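Upstairs room, part 2: the round table and the cables
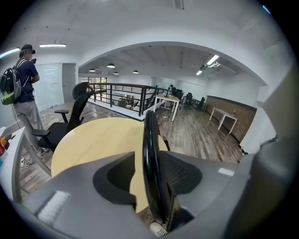
Upper floor looking through the arch, June. Round table in front, stairwell railing behind.

The layout up here has settled enough to write down. The round table stays on the near side of the arch. I had it against the railing for a month and everyone coming up the stairs walked into the chairs.

The top is light wood with a pale yellowish tone. It came from Unotwood as a second, and I gave it 2 coats of hardwax oil with 20 hours between them. A round top wastes floor area in a corner but works well in the open, where people pass on all sides.

Seating at this end is the black mesh chair with the headrest. Bogdan Enache wanted plain stools. I tried one for an afternoon and went back to the mesh. The armrests need to clear the underside of the table, so measure with the seat at its working height – not at its lowest.

The white rectangular table went beyond the arch, beside the railing. It gets the window and the pendant lamps. The fluorescent fixtures are still up. Their light is flat but even, and I have no plans to replace them before the winter.

Still open: the white cables on the floor under the desk. I have a Hallier tray that should screw to the underside, but the supplied screws are too long for the desktop. Shorter ones are on order. Until then the cables stay on the wood floor, and I vacuum around them.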